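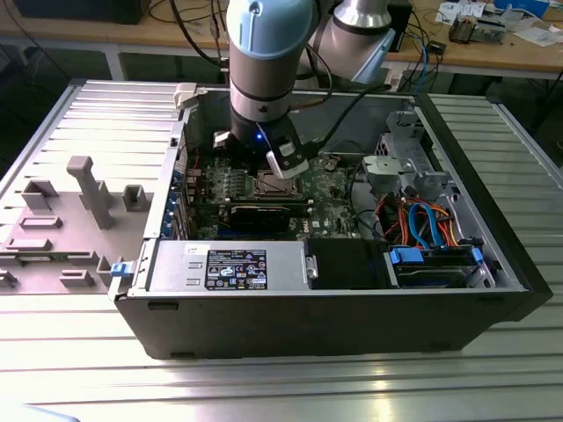 Chapter 2
What the Quotation Leaves Out

By the end of this chapter you should be able to:
read a supplier's quotation for a robot cell and list the costs it doesn't mention
separate one-off costs from those that come back every year
estimate how many kinds of job a cell will have to cope with, and what each new one will cost you
write a one-page budget that your finance department can't take apart before lunch

Most organisations buy their first robot in the way most families buy their first dog. Somebody has seen a good one. There is a period of enthusiasm, a price is mentioned, and the price is taken to be the cost. The bills for everything else arrive over the following year, addressed to whoever spoke most warmly at the meeting.

Chapter 1 dealt with whether to automate a task at all. We now assume that you have decided to, or that your director has decided to and you have been told. The question left is what it will cost, and the honest answer begins with a sheet of paper and a walk round the building.

2.1 A small firm and a short shopping list

Proner takes in used desktop computers at a unit in Penosthorpe, strips or repairs them, and sells on what can be sold. When Zorica Jurić joined as operations manager, the benches handled 70 machines a day, every one of them opened and emptied by hand. She was asked to find out what a robot arm would cost, and to report in September.

She had a figure within the week. The supplier, Closolum, sent a clear and courteous quotation with an arm, a controller and a gripper on it, and a picture of all three on the front. Jurić's first draft of the budget copied these lines out, added them up and left a wide margin underneath for the signature. It came back from Biljana Vukčević in finance with no signature and a good deal of pencil in the margin.

Vukčević's notes are worth repeating, as they apply to nearly every first purchase. What does the arm stand on? Who takes the side panel off? Where does the power come from, and who is paying the electrician? What happens to the person now doing the job while the robot is learning it? And, beside the total, underlined twice: for which computer?

2.2 The trouble with "a computer"

The last question did the most damage. The quotation spoke of "desktop PC disassembly", as though there were such a thing as the desktop PC. Jurić went through the stock records and found 121 models passing through the unit. They differed in how the case opened, where the drive cage sat, how the drives were held, what the cables got in the way of, and which screws some long-departed designer had thought would be amusing.

A person meets an unfamiliar case, swears at it and has it open. A robot cell meets an unfamiliar case and stops, at which point a person must come over, and the swearing happens anyway, at a higher hourly rate. In planning terms, every distinct model is a separate job with its own set-up time. We call this the variety cost, and it is the line most often missing from a first budget.

The same thing happens inside a single machine. Lifting out a drive, drawing a card from its slot and raising the lever on a processor socket are three tasks, with different demands on reach, grip and force. A gripper that is happy with one may be hopeless at another. Before you compare prices, write down each task on its own line and ask the supplier which of them the quoted gripper has been shown doing. Shown is the word to insist on – brochures are full of grippers that are about to do something.

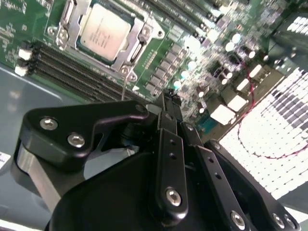 Figure 2.1 Close work at the board. The processor sits inside its metal retention bracket, with a lever down one side; the four memory slots are empty. Note how little room is left between the gripper and the capacitors.

Clearance is a budget matter as well as an engineering one. If the fingers are too wide for the gap, you'll be buying other fingers. If a loose wire can lie across the working area, somebody must move it or something must be bought to hold it back. Both cost money, and neither will be on the front of the quotation.

2.3 One-off costs and the other sort

It helps to divide the sheet into two columns. In the first go the things you pay for once: the arm, the gripper, the table, guarding if your risk assessment calls for it, wiring, installation and the first round of training. In the second go the things that come back, such as service visits, software licences, replacement fingers, and the wages of whoever looks after the cell.

Small items deserve more respect than they get. Jurić's revised sheet had a line for cable ties, clips and spare connectors, which came to £772 for the first year. Her director asked whether it was a misprint. It was left in, and by spring the line had been spent.

The second column also needs a name in it. A cell with no named keeper will be kept by the person standing nearest when it stops, and that person has another job. At Proner the post was first written down as "existing staff", a phrase Vukčević returned with a question mark and no further comment.

Before you read on

Take any quotation for equipment at your own workplace or college. Mark each line as one-off or recurring. Then walk to where the equipment will stand and write down everything between the delivery door and the first finished job that isn't on the paper. Keep the list, as you will need it for the worksheet in Section 2.4.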